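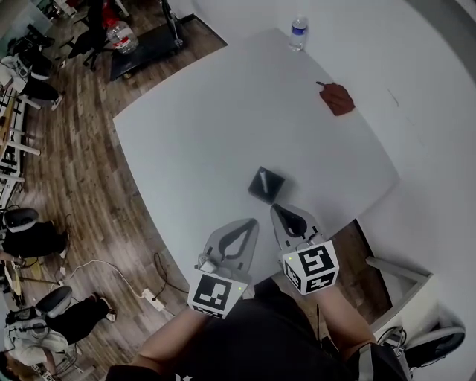

Osgate G2 Finger Pad Set, Revision C
Replacement pads for the Osgate G2 hand-held two-finger gripper

Part number: 825-C
Contents: 2 pads, 2 retaining clips, alignment card
Pad color: black
Replaces: 825-A, 825-B (withdrawn)

Overview

The 825-C is the only pad set now approved for the G2. It fits all G2 units, including those supplied with marker cubes, and needs no change to the finger plates. Users still running 825-A or 825-B pads should read the fault notice on this page before the next session.

Fault notice: pad separation on 825-A and 825-B

Pads from the two earlier revisions can lift out of the finger plate under side load. The adhesive layer creeps when the gripper is closed hard on a small rigid object and then twisted. The pad tip rises first, and the pad then peels toward the base of the finger.

The first report came from Kinyua, where a pad came free during a pick and stayed stuck to the workpiece. The operator did not notice until the bare finger plate had scored the next part. Two further reports described a slow loss of grip with no visible lifting. In both, the pad had shifted inside its recess and the jaw closed out of parallel.

Bench tests were run by Ratree Boonchu at our Bukis workshop. An 825-B pad separated at 1,982 cycles with a square test block gripped at one corner. The same pad gripping the block on two flat faces showed no movement at that count. Corner grips are therefore the main risk, and they are common when the operator approaches a block that sits diagonal to the jaw.

Safety

A finger plate without its pad has an exposed recess edge that can cut skin. Do not close the gripper by hand on a finger with a missing or lifted pad. Disconnect the cable before touching the recess.

Recorded data may also be affected. A shifted pad changes the contact point, while the marker cubes continue to report the finger position as normal. The tracking software raises no error. Runs made with a suspect pad should be set aside until the pad has been inspected.

Inspection

Press the tip of each pad sideways with a thumb. Any visible movement is a fail.
Close the jaw on the alignment card. The card must stand square to both fingers.
Look along the edge of the recess for a bright line – this is bare adhesive.
Repeat every 30 hours of use.

What changed in Revision C

The adhesive is kept, but the pad now has a molded lip that sits under a retaining clip. The clip carries the side load. Pad thickness is unchanged, so existing calibration remains valid once the alignment check has passed.

Exchange

825-A and 825-B sets are exchanged free of charge through Arnetti, our distributor. Return both pads, even if only one has failed. Failed pads should be bagged separately and marked left or right. Technical questions go to Macarena Benítez, G2 product support.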